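Rules for Robots (and for the People Standing Next to Them)

Robots are very good at doing what they are told. This sounds wonderful until you remember the last time you told somebody to do something and they did exactly what you said. "Put your shoes away," says a grown-up, and away go the shoes, into the refrigerator. Technically, they are away.

A robot is like that all day long. It has no common sense to fall back on, so people have to write down rules for it. Some rules are for the robot. A surprising number are for the people, who are faster, sillier and much more likely to be carrying a sandwich.

Who makes up the rules?

Big groups of people from lots of countries sit in rooms and argue about them. They argue about words like "safe" and "stop" and "near." When they finally agree, they write it all down, and the result is called a standard. A standard is a set of instructions that everybody has agreed to follow, so that a stop button in one country works the way you'd expect in another.

You already use standards. The batteries in your flashlight fit because somebody agreed how big a battery should be. Paper fits in the printer for the same reason. (Why the printer then refuses to print is outside the subject of this page.)

Besides the big standards, every workshop has house rules. At the Besbridge workshop, the house rules are taped to the inside of the door. Seija Räsänen wrote them, and she has underlined a lot of words.

Rule one: know where the stop button is

Before you switch anything on, you find the big red button. It is called an emergency stop, and it is made large so that you can hit it with a palm, a fist or an elbow. It has only one job. When you push it, the machine stops, and it must not start up again just because the button has been let go. A person has to look around, check that everyone is fine, and start it again on purpose.

At Besbridge, newcomers have to point to the button with their eyes shut. Most of them point at the coat rack the first time. Then they practice.

Rule two: slow is fine

In films, robots zip about. In a room with people in it, a good robot is often a bit of a slowpoke. A slow arm gives you time to move out of the way, and if it does bump you, it bumps you gently. There are limits on how hard a robot may push against a person when the two of them work side by side, and the limits are different for different parts of you. Faces get extra care. You only have one, and you need it for eating.

Rule three: squeeze just enough

The part of a robot that grabs things is called a gripper. Some grippers have fingers like yours, and some have two flat ones that close like a clothespin. There are hand-held ones too, which a person carries about and points at things.

Grabbing is harder than it looks. Squeeze a brick as hard as you like and the brick won't mind. Squeeze a bag of chips that hard and you own a bag of crumbs. Squeeze too softly and it lands on the floor. So the rule is to use the smallest squeeze that does the job, and to begin practice with things that nobody will cry over.

Snacks are handy for this. The wrappers are crinkly, slippery and shiny, and no two bags sit on a table the same way. A shiny wrapper can bounce light straight into a camera, which confuses a computer in much the same way that a mirror confuses a puppy.

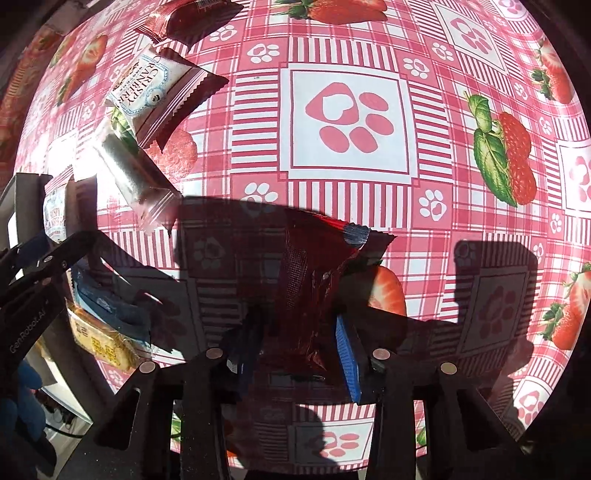 One red snack package, two black fingers. The strawberries are printed on the cloth and cannot be picked up.

A busy tablecloth makes the job harder. You know at a glance that a printed strawberry is flat. A computer has to learn it, and until it does, it may make a very serious attempt to pick one up. Shadows cause trouble as well, because a dark shape on a table looks a little like a thing on a table. Good practice says to train with easy backgrounds and fussy ones, so the robot doesn't fall to pieces the first time it meets a picnic.

Rule four: one boss at a time

If two people give a robot orders at once, the robot will pick one, and it may not be the one you hoped for. So the rule is that one person has the controls and says so out loud. "I have it," says the first. "You have it," says the other. It feels silly for almost 3 minutes and then it feels normal.

Clotilde Le Goff teaches this rule to visiting classes on Saturday mornings, using a banana as the controls. Whoever holds the banana is in charge. Arguments about the banana have been fierce.

Rule five: write it down

Every time something odd happens, it goes in the logbook, even if no harm was done. The Besbridge logbook has 811 entries. Number 210 reads, in full, "Dropped the pretzels again." It isn't thrilling, but the word "again" is useful. It sent people back through the older pages, where they found that pretzels were being dropped mostly in the late afternoon, when the sun came in low through the window. They bought a blind.

Rule six: no eating the equipment

If a snack is being used for practice, it is equipment. It has been dropped, poked and squashed, and the wrapper may have a tiny hole in it. Seija underlined this one six times, so there is probably a story behind it, but she won't tell it.

Try it yourself

You need a pair of kitchen tongs, a patterned towel, a few small packages that an adult says you may use, and a friend. Spread the towel on a table and scatter the packages over it. Close one eye. Now pick up each package with the tongs and put it in a bowl while your friend watches for crunching noises.

Your friend is also the emergency stop. When they shout "Stop!" you freeze, tongs and all, and you don't move again until you have both looked around and agreed to go on. Swap after every bowlful.

Afterward, write down one rule you think the game needs. If you and your friend disagree about the words, you are already doing what those people in the rooms do, and you are allowed to have a cookie. Take one from the jar, please, and leave the equipment alone.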